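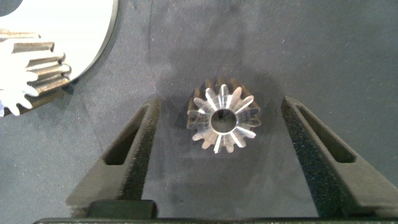 # Reading a Spur Gear: Notes for Week 2

Gears again on Wednesday, so please read these before you come in! They cover the parts you'll be naming, and a little arithmetic that I promise is more fun than it looks on the page.

## The words we use

- **Face:** the flat end of the gear, where you see the full outline of the teeth.
- **Flank:** the side of a tooth, the part that does the pushing.
- **Face width:** how long the teeth are, measured along the shaft. (Yes, it's a confusing name. Everybody mixes it up with the face for a week or so.)
- **Bore:** the hole through the middle.
- **Pinion:** the smaller gear of a meshing pair, usually the one doing the driving.

A spur gear has straight teeth that run parallel to the shaft. That makes it the easiest kind to draw and the easiest to measure, and a lovely place to start.

## Looking at finish

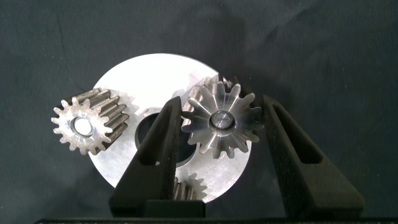
Surface finish tells you a great deal before you ever pick up a caliper. Start with the end faces, then tilt the gear toward the light and compare the flanks. One of these small gears has a matte, grainy gray look and another has a polished silver end face that throws glints off its tooth tips, yet both are long little cylinders with pointed teeth. Write down the finish of each surface separately! "Shiny" for a whole gear is not a useful note, and I will send it back with a question mark on it.

Look into the bore as well. Scratches running along it are worth a sketch, and so is any chamfer at the edge.

## Ratio and speed

For two meshing gears:

**ratio = teeth on the driven gear ÷ teeth on the driver**

Say a motor turns a 15-tooth pinion at 625 rpm, and the pinion drives a 30-tooth gear. The ratio is 2, so the larger gear turns at 312.5 rpm in the opposite direction, with twice the torque if we ignore friction. Swap in another 15-tooth gear for the large one and the ratio drops to 1: same speed, still the opposite direction.

Now try it with the motor at 400 rpm and leave your working on the page.

## Before Wednesday

1. Draw one spur gear end-on and once from the side. Label face, flank, face width and bore.
2. Finish the 400 rpm problem for both pairs.
3. Read the Andeck sheet on tooth shape, up to the section on undercutting. It's short, and the diagrams are terrific.

Bring a soft pencil and your caliper.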